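Papers > Manipulation > Kit evaluations

July, Flanham group

4. The sorting-cell kit under review

4.1 What is supplied

The Zandik tabletop kit is sold as a complete cell for two-arm tidying and sorting work. It arrives as a set of aluminium profiles, two arms with parallel grippers, a front rail to carry them, a controller board and a box of wall fittings. The buyer supplies the computer, the floor and wall coverings, and whatever objects are to be handled. We bought one kit at list price and had no help from the seller beyond the ordinary support address.

Assembly took two of us 9 hours, most of it spent squaring the profiles. The printed guide leaves out the order in which the corner brackets should be tightened, and we had to undo the back crossbar once. The arms themselves went on without trouble. Both bolt to the same rail, so the spacing between them can be changed later, but each change means repeating the calibration of both arms.

4.2 Task and objects

We used the clearing task from the Vodine protocol, with small changes. Drinks cans and plastic bottles are spread over the floor of the cell together with objects that are not rubbish, and the arms must put the former into a lined bin at the back (Figure 3). Some of the bottles are crushed. We kept these in because flattened plastic is common in real waste and is hard to grasp from above. Kitchen tools and a spray bottle act as distractors and should be left where they are.

The walls were papered in a large leaf pattern and the floor has a glossy marbled finish. Plain surfaces would have given cleaner results, but we wanted the kit tested against a background that a household might have.

Each layout was set by hand. We prepared 20 layouts and ran each of them 8 times, with the arms returned to their rest position between runs. A run ended when the software reported the floor clear or when the operator pressed stop.

4.3 Points noted in use

The cable conduits are the weakest part of the design. They stand well clear of the links, and at full reach towards the back wall the loop pulls on the wrist. Moving the clip nearer the elbow eased this. The Cocco kit, which we reviewed earlier, has its clips there already.

The grippers close firmly on an upright bottle but tend to push a can lying on its side before they hold it — a softer fingertip would probably help, and the seller lists one as an extra. We did not test it. The maker advises a check of the gripper screws after 1,000 closing cycles. We found one screw loose before that point and now check them at the start of every session.

Replacement parts are priced separately, and the wall fittings can only be bought as a full set.

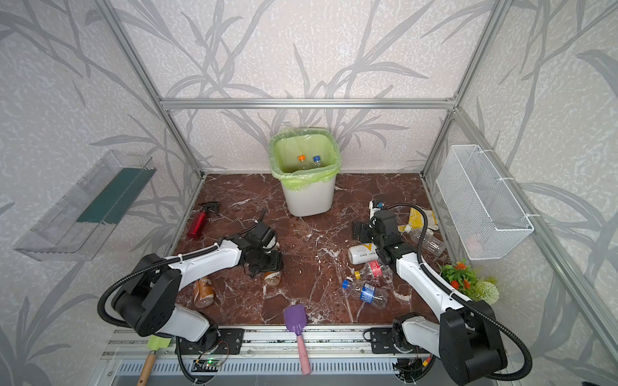

Figure 3. The cell during the clearing task, with the lined bin at the back wall and cans and bottles on the floor.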